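March 21, 2020

**Open day at the Pekcombe workshop, notes from the gripper bench**

Doors open from 10. We had the long bench by the window, and the Vovus people had the corner with the conveyor. Final head count at the door was 127, up from 70 at the February one. Handout sheets ran out before lunch. Print more next time, single sided, the back never got read.

Our part was the hand-held gripper. Short talk, then visitors squeeze the handle themselves and try to move things from one tray to the other: foam cubes, a bolt, a playing card, a grape. The card was the hard one. Most people pinched it too high and it bent. Kids did better than adults at this, probably less careful with it.

Ran 48 full turns (pick all 4, place all 4) and logged times for each on the clipboard. Times are still on paper, need typing up. The first few are not comparable, I hadn't settled on where the trays go. Tape marks went down after that.

Between groups I went over the linkage. Bushings are the brass ones from the last rebuild. Closed the jaws over the bare bench top and checked the gap by eye from the operator side, same as we do before a recording session.

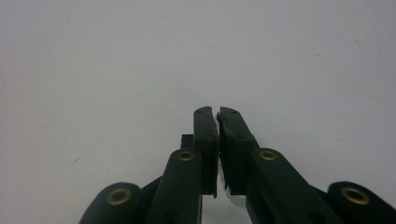 Gál asked whether the pads should be replaced before anyone trusts the grip times, and added that on the Zanulex rig a worn pad edge was enough to make thin parts slip. Fair point. I said I'd rather finish the day on one set and change them afterward, so all the turns are on the same pads. We agreed to write the pad condition on the log sheet from now on. There's no column for it, so it goes in the margin until the sheet is redone.

Questions that came up more than once:

- Can it feel how hard it is squeezing? No, your hand does that.
- Why hold it at all, why not put it on an arm? Told them the people come first and the arm learns from the recordings. Need a better one-line answer.
- How much does it cost? Didn't have a figure. Get one.

Vovus ran their sorting demo on the hour. Their belt noise drowned out our talk twice. Ask for the other side of the room or stagger the start times.

To do:

- type up the clipboard times, mark which were before the tape
- new pads, keep the old set in a labeled bag
- check screws on both jaws
- longer extension cord for the display
- send Zanulex the tray layout, they want to run the same four items

Packed up by 5. Gripper is back in the gray case, second shelf.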